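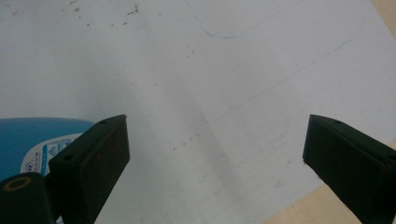 Handout 8
Good Practice for Recording with Hand-Held Grippers
Course: Robot Work in Practice, Senduvano Technical College
Prepared by Hiyori Ikeda
Version of May 25, 2024. It replaces the October version. Please throw the old one away.

1. What this handout covers

In the last lecture we discussed the safety rules for the fixed arms in the main hall. Today we go to the other half of the course, which is the recording of demonstrations by hand. Many students think that there are no rules for this part, as there is no motor strong enough to hurt a person. It is true that the danger is smaller. But a bad recording costs us a lot of time, and most bad recordings come from small things which were not done at the start of the session.

The rules below are the house rules of our laboratory. They are not an official standard. Where you work later, there will be other rules, and you must follow those. I ask you to learn the reasons also, so that you can judge a new situation by yourself.

Words used in this handout:

Session - all the work done at one table by one pair of students between setting up and signing the log sheet.
Take - one recording, from the start signal to the stop signal.
Operator - the person who holds the gripper.
Recorder - the person who sits at the computer and writes the log.
Reset - putting the objects back to a start position between two takes.

2. Before the session

2.1 The table

The table surface must be flat and firm. If you put paper on the table, it must lie flat, and its corners must be fixed with tape when there is a chance that the gripper will touch it. A sheet that moves together with the object makes a take useless, because the later user cannot know which movement came from the hand.

Marks on the surface are allowed. Small spots, pencil lines and scratches are part of a normal table and you do not need to hide them. Loose things are another matter. Pieces of thread, crumbs and bits of tape can go between the fingers and the object, and they also move when somebody breathes near them. Wipe or brush the surface before the first take and after every break.

Do not change the surface in the middle of a session. If you must change it, close the session and open a new one. Last year one pair changed the paper after lunch and did not write it down. They delivered 167 takes, and we had to look through all of them to find the place where the surface was different. It took me two evenings.

2.2 The fingers

Check both fingers with your own hand before you start. They should not turn or shake on their screws. Look at the inner faces, where the contact happens. Old specks and light wear are acceptable if the surface is still even when you pass a fingertip over it. A deep cut, or something sticky, is not acceptable. In this case, take the finger off and ask for another from the Davau cabinet.

Fingers are exchanged in pairs only. Please never put one new finger together with one old finger. The grip becomes uneven and the object turns a little when you close.

2.3 The camera

Clean the lens with the gray cloth, not with your sleeve. Then look at the live picture and ask yourself two questions. Can I see both fingertips? Can I see the place where the object will be touched? It does not matter if the rest of the fingers goes out of the picture at the bottom or at the side. The tips are what we need.

Cables must go behind the operator's working side and must have enough length. Move the gripper once to each corner of the table, slowly, and watch if the cable pulls. Do this before every session, even when the same pair worked at the same table in the morning.

2.4 The light

Soft light is best. Close the blind if the sun comes directly on the table. Soft shadows under the object are no problem and we do not try to remove them. What we want to avoid is a hard shadow of the operator's head which comes and goes.

3. During the session

3.1 Start position

Every take begins with open fingers and with no contact. There must be free surface between the fingers and the object, so that the approach can be seen from its beginning. Hold still while the recorder says "start" and for 2 seconds after it. I know it feels long. Beginners nearly always move too early.

3.2 Approach 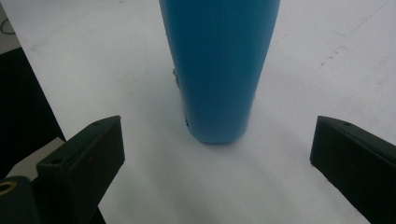
Come to the object with the gap open, and keep the object between the two tips as you move forward. It does not need to be exactly in the middle. If it is a little closer to one finger, correct it with a small movement of the wrist on the way, and do not stop to do so. A stop in the approach is recorded as a part of the task, and a robot which learns from it may also stop at this point.

For tall objects which stand upright, be careful about the height of the grip. If the object is narrower at its base, a low grip can slide, and a very high grip can tip the object over. Choose a height in the first take and keep near to it. When the upper end of a tall object is outside the picture, this is allowed, as long as the area of contact stays visible.

Small damage on an object, such as a chip or a bit of rough surface, should be written in the object list one time. Do not put the damaged side always toward the same finger. Turn the object at the reset.

3.3 Closing and lifting

Close slowly until both fingers touch, and only then lift. If one finger touches first and pushes the object, let it happen and continue. It is a natural event, and it is better to keep it than to repeat the take until everything looks perfect. But if the object falls, you finish the take, say "fall" in a clear voice, and the recorder writes F in the log.

3.4 Things which are not in the task

Other objects may stay on the table if they are written in the log as background. They must not be moved during the takes. Personal things are never background. This means no phones, no drinks, no student cards. The rule about student cards is the strictest one, as they show your name and your face, and we give the recordings to our partner Custby without cutting them.

Also take care about your voice. The sound is saved together with the picture until the file is exported. Private talk belongs in the corridor.

3.5 Breaks

Change roles after 49 takes. The number is odd, I agree, but it comes from the size of one log sheet, which has 49 lines under the heading. When the sheet is full, the operator and the recorder change places. If your wrist hurts before this, change earlier. You do not need to ask me for permission.

4. After the session

Put the gripper on its stand with the fingers open. A gripper that was left closed over the weekend has its spring under load the whole time.

Check three takes from the session - the first, the last, and one that you choose freely. Watch them fully and at normal speed. If one of the three has a problem with focus or with the position of the fingers, check all of them.

Fill in the bottom part of the log sheet. The minimum is: table number, finger pair number, surface, list of objects, background objects, number of takes, number of F, names of both students. An empty field is counted as an error. If there is nothing to write, please write "none".

Files are named by the Arai tool automatically. Do not rename them by hand, also when the name looks wrong to you. Write a remark in the log and I will correct it on the server.

5. When to throw a take away

Only the recorder decides this, and only for these reasons:

- the picture was frozen or black
- a hand or a person came into the picture who has not signed the consent form
- the start signal was missed
- the cable pulled on the gripper
- the table or the surface moved

A clumsy grip is not on the list. A slow grip is also not on the list. In your first sessions you will want to delete many takes, and I understand this wish, but clumsy takes are useful for us when they are marked correctly.

Discarded takes are moved to the folder "out" and stay there until the end of term. Do not delete them from the disk.

6. Homework

Read sections 2 and 3 again before you come to the laboratory. Then write one page about the following problem. Two students work at the same table, on the same day, with the same objects. The first student always approaches from the left and the second always from the right. The log sheet has no field for the direction of approach. Should we add this field, or should we ask both students to mix their directions? Explain what your choice costs in time for the operator, for the recorder and for the person who uses the recordings later.

Bring the page on paper to the next meeting. Students who missed the introduction to the fixed arms must bring also the signed safety sheet, otherwise I cannot let them into the room.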